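Gistberg Hard Wax Oil, Clear Satin

Tested by Liesl Nägeli for the Schnyder shop catalog

Every wood oil on the shelf claims to bring out the grain, last for years and go on in one coat. I have sold enough of them to stop reading the front of the can. Gistberg makes the same claims. One of them holds up fairly well, one depends on what you mean by years, and the last I would ignore.

Start with the coats. The label says one. On maple I needed two, and on a thirsty piece of ash I gave up counting on the label and put on a third. Wipe it on thin with a lint-free cloth, leave it for the time printed on the back, then buff off whatever is still sitting on the surface. If you leave puddles they turn gummy, and you will be scraping on Monday.

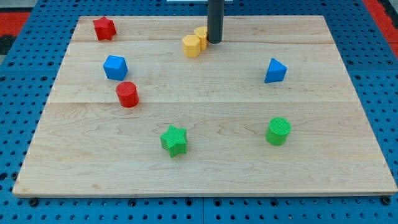
Color is where most clear oils let you down. Pale woods go yellow, and the maker calls it warmth. This one yellows less than the Umurard oil we used to carry, but it does yellow. If you want maple to stay the color it was under the plane, you want a water-based finish, and you should put up with the plastic feel that comes with it.

Gistberg says the finish survives 1,000 wipes with a damp cloth. I have no idea who did the wiping or how hard. My sample board has been by the shop sink since February and has one dull patch where people set down their mugs. A dab of oil and a rub fixed it, which I will admit is more than I can say for varnish.

Sand to 180 and stop. Going finer looks nice and leaves the oil with nothing to soak into.

Details
Item number: 3109
Finish: satin
Use: indoor furniture, toys, shelves, table tops
Not for: decks, window frames, anything that lives outside
Cleanup: mineral spirits
Used cloths: lay flat outdoors to dry, never in a heap, they can catch fire
Goes with: Prestitz white pads for buffing (sold separately, and an old T-shirt does the same job)

Buy the small can first and try it on an offcut. Opened cans skin over, and we don't take them back.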